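Skip to content
Search this site
Go
Print this page | E-mail this page

Two Arms, One Bin: Testing the Kermani Tabletop Kit on Snack Bags

Student project report, Nelisdale Technical College, Applied Automation track
Posted 2021-01-30

1. What we set out to do

Our team had one term to pick a piece of automation gear that a small business could buy, set it up the way a customer would, and report on how it went. We picked the Kermani two-arm tabletop kit. It comes with two arms, a gripper for each, a small camera at each wrist, and a software package called Skevine that you use to teach the arms new jobs. The whole thing clamps to a frame around a normal table, and that was a big part of why we wanted it. We didn't want to spend half the term building a safety cage.

The job we chose was picking up snack bags from a table and putting them into a clear plastic bin. It sounds like the easiest thing in the world! But anybody who has ever tried to get a gripper to hold a chip bag will tell you that bags are mean. They crumple, they slide, they shine under the lights, and they never have the same shape twice. A box has flat sides and corners. A bag has whatever it feels like having that day.

We also liked the job because it is close to something real. Packing mixed snack orders by hand is dull work, and one of the places we talked to early on, a vending supply business called Drivus, does a lot of it. They didn't ask us to solve anything for them. They just let us see how their packing tables are laid out, and we copied the general idea: items spread around, a bin in the middle, room for two hands to work.

2. What's in the kit

The arms arrive already put together. The grippers don't, and you'll need the small hex keys from the bottom layer of the packaging (we nearly threw them out with the foam). Each gripper has two fingers, fairly wide, with pads on the inside. We used the pads that came with the kit for the first half of the project and the softer spare set for the second half.

Skevine runs on a regular desktop computer. You need a decent graphics card in it, and the manual is clear on that point, so please check before you order. Installation took us one afternoon. The first calibration took us another, mostly from tightening things we should have tightened the first time.

Teaching works by demonstration. You move the arms through the job by hand or with the controllers, Skevine records it, and after enough recordings you train a policy that tries to do the same thing by itself. No programming is needed for a basic job, though two of us ended up writing small scripts anyway to sort our recordings into folders.

3. Setting up the table

We used a light wood table with plenty of room on all sides. The bin went on the left half and the bags went wherever they landed. We made a point of not lining them up neatly. If the kit could only work with tidy bags, we wanted to know that early.

We kept the ordinary clutter of the room too. There are plants, desks, people at their computers, and the ceiling lights are strong. We argued over this for a while. A plain backdrop would have given us better scores, but a customer's shop won't have a plain backdrop, and the point was to review the kit as somebody would really use it.

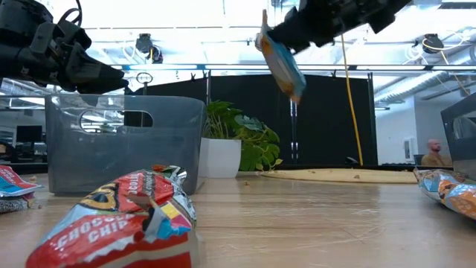 The lights turned out to be a bigger problem than the clutter. Shiny foil throws back a bright spot, and the bright spot moves when the bag moves, so a bag can look like a slightly different object from one second to the next. Skevine has an exposure setting for each camera, and fixing it in place helped a lot more than any other single thing we tried. It's on the third tab of the camera menu, and it is set to automatic out of the box. If Kermani changes only one default in the next version, I hope it's this one.

4. Recording the demonstrations

We recorded 419 demonstrations in total. I'd love to say they were all good. We threw out the ones where the person driving got lost, or where a bag slid off the table and somebody reached in to rescue it.

Driving two arms at once is a strange feeling at first, like patting your head and rubbing your stomach, and then one day it clicks and you forget you're doing it. Everyone on the team got there at a different speed. What helped the most was keeping the movements slow and boring. Our early recordings were full of quick swoops from one side of the table to the other, and they looked great from across the room, but the wrist cameras hated them. When an arm swings fast, its camera mostly gets streaks. The training then has very little to learn from in exactly the part of the job where the arm is deciding where to go next.

So we made ourselves some driving rules and taped them to the desk:

- Start every recording with both grippers open.

- Pause for a moment above the bag before closing the fingers.

- Pinch near the top seam if you can reach it.

- Lift straight up first, then travel.

- Slow down on the long swings across the table, even when the path is clear.

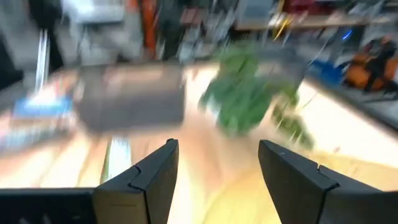
5. Training and first results

Training ran overnight on the desktop computer. The first version of the policy was, well, hopeful. It went to the right area, it opened and closed the fingers with great confidence, and it often came up with nothing. Foil is slippery, and the standard pads are a bit hard. The bag would squirt out sideways like a bar of soap.

We changed 2 things after that. We swapped in the softer pads, and we re-recorded the grasps so that the fingers came down from above instead of at a slant. The next version was so much better that we all stood there and watched it like it was a football game. Lifting became the reliable part. The hard part moved to the letting go.

Letting go is its own little science. A crumpled bag can cling to a soft pad for a moment after the fingers open, and if the arm is already pulling away, the bag goes with it and drops outside the bin. We recorded a set of demonstrations with a short wait after opening, and the policy picked up the habit quickly. That was one of my favorite moments in the whole project, since nobody had written a line of code for it -- we had just shown it some patience and it copied us.

Over the full test period the arms made 2327 grasp attempts. The team's log has a line for each one, with the pads used and the policy version, and it's in the project folder for next year's group.

6. Using both arms together

Kermani's brochure talks a lot about the two arms helping each other, and we were curious how far that went. For most of our bags, one arm is enough. The second arm earns its place in two situations. The first is when bags overlap and one has to be moved before the other can be picked. The second is when a bag is on the far side of the table from the bin and it's quicker for both arms to share the trip.

Something we didn't expect was how useful the second wrist camera is even when the second arm isn't holding anything. When one gripper closes on a bag, its own fingers and the bag fill up most of what its camera can see. The other arm can look at the same grasp from the side. 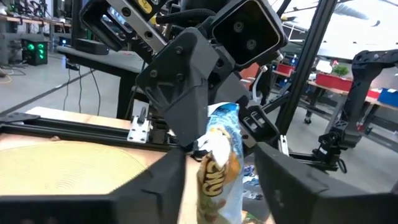 We trained a version of the policy with that side view switched off, to check if we were fooling ourselves, and it was clearly worse at knowing when it had a good hold. It would carry on toward the bin with an empty gripper and never come back for the bag. With both views on, it went back and tried again much more often. If you buy the kit and are tempted to save computer power by turning off a camera, pick a different way to save.

The arms did get in each other's way a few times early on. Skevine has a shared-space limit that slows both arms when they come close together. It works, but it's cautious, and the job gets slow whenever the bags are bunched in the middle. We ended up loosening it one step from the default. I wouldn't go further than that.

7. What we liked and what we'd change

I liked this kit a lot. The arms are smooth, the grippers are tough, and teaching by demonstration is so much fun that we had trouble getting people to give up their turn. A person with no robot background can get a simple job running in their first week.

The weak spots are smaller things. The manual jumps from very basic to very advanced with little in between. The cables along the arms need better clips -- we used our own ties. Skevine doesn't let you rename a recording after you save it, and with hundreds of recordings that gets old fast. And the soft pads should be the ones on the grippers when you open the box, with the hard pads as the spares.

Would it be ready for a place like Drivus tomorrow? I'd say it's ready for a trial on one table, with a person nearby. Bags lying flat against the table with no fold to grab are still a problem, and in a real packing room there would be plenty of those.

8. Next steps

The kit stays with the college, so the work carries on. In March the next group gets the table, and we've left them a list: try a grasp that pushes a flat bag against the side of the bin first, add heavier bags, and test under dimmer lights. We also want to see how the policy handles a bin in a different spot, because ours hardly moved all term and I suspect the arms have learned that a little too well.

Print this page | E-mail this page

Comments (4)

packline_pete
Good write-up. Did the soft pads wear down? We run a different brand and go through a set every couple of months on foil.

Project team
Some shine on the inside edges by the end but no tears. We didn't run it long enough to tell you more than that. The next group will keep track.

mtnrobotics
Thank you for the exposure tip!! I have the older single-arm kit and had been fighting glare on candy wrappers for weeks. Same menu, same tab.

h_lowell
Can you share the sorting scripts? Also agree about the manual, chapter 4 to chapter 5 is like falling off a cliff.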